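Nendevik label printer – set-up guide, section 4
Loading labels, joining the shop network, first print

Read section 3 first if the printer is still in its box. This bit assumes it's out, plugged in, and the orange tape is off the lid. All the orange tape. There's a second strip under the roller, people miss it.

You need: the printer, one roll of labels, the network password, a computer with the Kurnach label program on it. Twenty minutes if the computer behaves.

4.1 Loading the roll

1. Switch off at the back. Not just the front button, that only puts it to sleep.
2. Press both side catches and lift the lid till it clicks. If it doesn't click it will fall on your fingers.
3. Slide the two grey guides apart.
4. Drop the roll in, labels facing up, loose end towards you.
5. Push the guides in until they touch the roll. Touch, not squeeze. Squeezed rolls drag and the print comes out stretched.
6. Pull the loose end through the front slot. A hand's width is plenty.
7. Close the lid. Both sides down. Push the left corner as well, it likes to sit proud.
8. Switch on. The printer feeds one or two blanks and stops. Tear them off.

Caution – the cutter bar is sharp along its whole length. Don't wipe it with a bare finger.

Caution – the print head is hot after a long run. Leave the lid shut for a few minutes before changing a roll.

Note – rolls hold 200 labels. The low roll light comes on with 40 left. You can carry on printing, just don't start a big batch.

4.2 Paper size

The printer guesses the size from the gap between labels. It guesses wrong on the narrow ones. To set it by hand:

1. Hold the feed button until the light goes green, then let go.
2. Press once for wide, twice for narrow, three times for the fold-over jewellery type.
3. Wait. Light goes steady.
4. Press feed. One blank should come out and stop exactly at the gap. If it stops half way down a label, do step 1 again and hold the button longer.

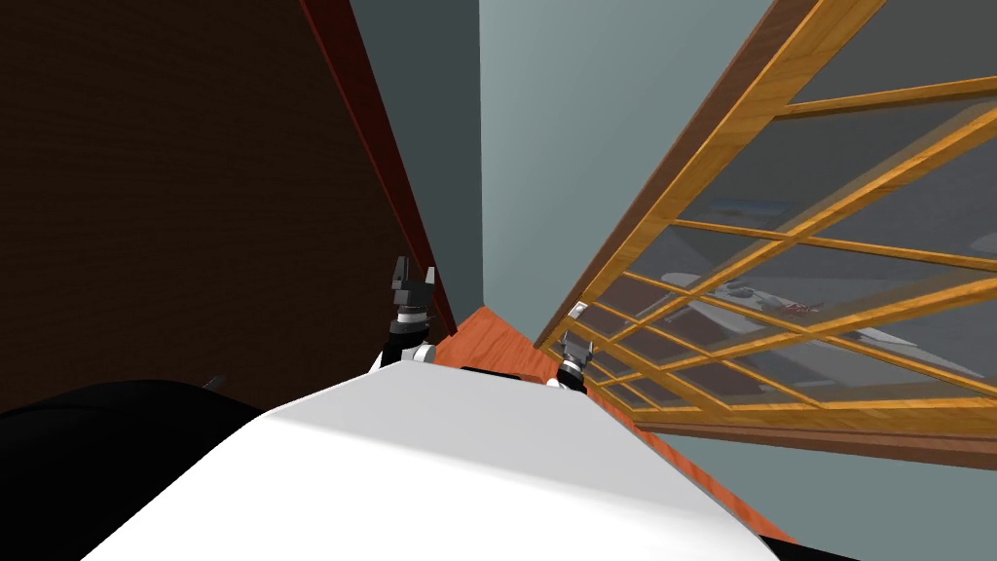
6 min read

4.3 Getting it on the network

Use the cable for this part even if you mean to go wireless later. Much less bother.

1. Cable from the computer to the square socket on the back.
2. Open the Kurnach program. Choose Printers, then Add.
3. Pick Nendevik from the list. If the list is empty, unplug the cable, count to ten, plug it in again.
4. Click Network. Choose your network name, type the password. Capitals matter.
5. Click Save and wait for the beep.
6. Pull the cable out. The blue light should stay on by itself.

Blue light flashing means it has the name but not the password. Do step 4 again. No blue light at all means it can't find the network – move it closer to the router and try there first, then move it back.

Note – the printer does not work on guest networks. Leszek Kubiak in support gets this call more than any other. Check before ringing.

Note – if your router has been replaced, the printer must be added again from step 1. It keeps the old network name and will not look for a new one.

4.4 First print

1. In the program choose New label, then Test.
2. Set copies to 1. It opens at 60 for some reason, so do look.
3. Click Print.
4. Check the label. Border the same on all four sides, small text readable, barcode bars with clean edges.

Border missing on one side: guides are loose, see 4.1 step 5.
Pale down the middle: turn Darkness up by one. One at a time please, too dark wears the head out.
White line running the length of the label: dirt on the head, see section 7.
Nothing on the label at all: roll is in upside down. Scratch the label with a fingernail – the side that goes grey is the printing side and has to face up.

4.5 Bringing in your price list

Skip this if you type labels one by one.

1. Save your list as a plain spreadsheet. First row must be headings.
2. In the program choose Lists, then Bring in.
3. Match the headings. Name to Name, Price to Price and so on. Anything you don't need, set to Ignore.
4. Click Check. Lines with a problem go red.
5. Fix the red lines in the spreadsheet, not in the program. Changes made in the program are lost next time you bring the list in.
6. Click Finish.

Long lists take a while. The one we test with, from the Zawadzka hardware shop, has 3,189 lines and the bar sits at nothing for a good bit before it moves. Leave it alone. Clicking Finish twice brings teh list in twice, and you'll be deleting doubles all afternoon.

Pound signs – leave them out of the price column. The program adds its own. Otherwise you get two.

Pence under ten need the nought. 1.05 and not 1.5.

4.6 Before you leave it running

Lid shut, both corners.
Nothing on top of the printer. It vents upwards.
Basket or tray in front for batches, labels curl and slide off the counter.
Out of direct sun. Labels left in a window go grey, and so does the roll inside if the lid is see-through.
Keep the spare rolls in thier bags until wanted.

Settings are kept when the power goes off. The job in progress isn't, so send it again.

Spare rolls and cutter bars come from the Nultstead depot. Ask for Renata Zieliński and have the serial number ready, it's on the underneath, next to the socket. Orders in before 2 pm go out the same day, except in February when the depot does its stock check.

Next: section 5, wireless scanners.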